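Tiniven Home Hub: set-up guide, section 4
Fitting door sensors and pairing them

Last edited Wed 4 February. Replaces the old sheet that came in the box, bin that one.

Before you start

Hub needs to be on and showing a steady light. If it's blinking, go back to section 3 and finish that first. Phone on the same wifi as the hub. Not the guest network.

You need:
Sensor body (the long bit)
Magnet (the short bit)
Two sticky pads per sensor, plus a spare
Dry cloth
Pencil
The code card, six characters, keep it somewhere safe

Screws are in the small bag. Only needed for rough or dusty frames, see 4.5.

4.1 Choosing which doors

1. Walk the route you'd take coming in from outside. First door you get to gets the first sensor. Sounds obvious but people start with the bedroom and run out.

2. Inside doors next. A hallway with a door partway down it is a good spot, everyone has to go through it.

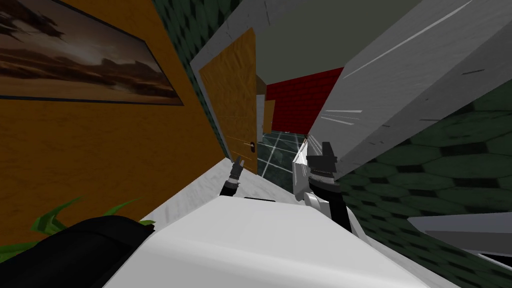

3. Skip cupboards for now. You can add them later, the hub takes up to 20 sensors.

4. Write down your list. Names matter, because the app reads them out on alerts. "Hall" and "Back hall" get muddled at three in the morning. Use "Hall" and "Kitchen side" or similar.

Note: sliding doors and folding doors need the flat magnet, sold seperately. Standard one won't line up.

4.2 Pairing

Pair first, stick later. Please. Half our support calls are from people up a stepladder holding a phone in their teeth.

1. Put all the sensors on a table near the hub. Same room is best.

2. Pull the plastic tab out of ONE sensor. Leave the others alone. If two wake up together the hub grabs whichever it likes and your names end up swapped.

3. In the app: Devices, Add, Door sensor. Type in the code from the card. It's zero not letter O, there are no letter Os.

4. Wait for two beeps. Can take up to 126 seconds on a slow network. Don't press anything meanwhile.

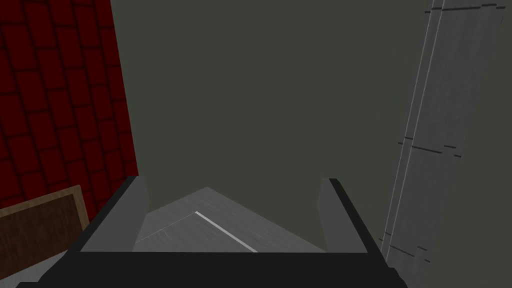 5. Name it straight away, then put a bit of tape on the back with the same name. Then pull the tab on the next one and go round again.

Caution: batteries are coin cells. Dangerous if swallowed. Keep them away from children and pets, and don't leave loose ones lying about while you work. If you think one has been swallowed get medical help at once, don't wait for symptoms.

One beep instead of two means the hub heard the sensor but didn't save it. Put the tab back, count to ten, start again from step 2. Error 273 means the code card belongs to a different sensor. Swap cards till it takes.

4.3 Sticking them on

1. Shut the door. Body goes on the frame, magnet on the door itself, top corner on the side that opens. Not the hinge side.

2. Line up the two arrows. Gap no wider than a finger.

3. Pencil round both bits. Open and close the door a few times and check nothing knocks or rubs.
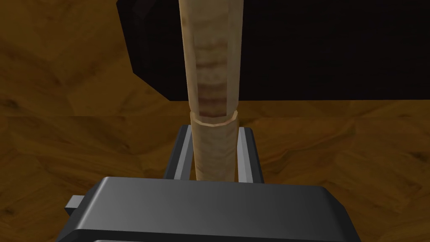 4. Wipe with the dry cloth. No polish or spray, the pads won't hold on it. New paint needs a good fortnight before you stick anything to it.

5. Peel, press, hold for a slow count of thirty. Leave it overnight before you slam anything.

Pads are Nulon type, spares come in packs from Psarras or the Dreltport shop. Other pads do work but some of them take the paint off.

4.4 Testing

1. App open on the Live page. Open the door a hand's width. Should flip to OPEN inside a second or so.

2. Close it gently. Back to CLOSED. If it stays on OPEN the magnet's too far away or upside down.

3. Now leave it just ajar, off the latch. This is the one that catches people out. If the app says CLOSED, the magnet is sitting too close. Move it out a touch and test agian.

4. Do every door. Yes all of them.
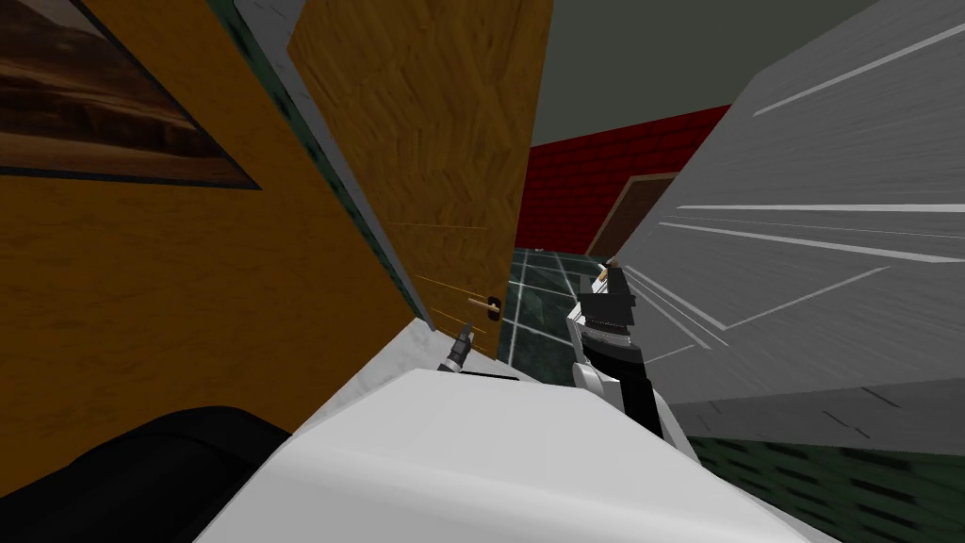 Naledi Nkuna: Step 3 saved me a lot of bother, mine said closed with the door off the latch. Moving the magnet out sorted it. Could you add what to do about draughts though? Our landing door drifts on windy nights and I get alerts until morning.

Reply from support: Settings, Alerts, Delay. Put it up to ten seconds. If it's still going off, the catch wants looking at. Will add to 4.6 when we redo it.

4.5 Rough frames

Use the screws. Pilot holes first, hand screwdriver only, stop when it's snug. Overtighten and the case cracks. Not covered by the warranty.

For battery changes go to section 5.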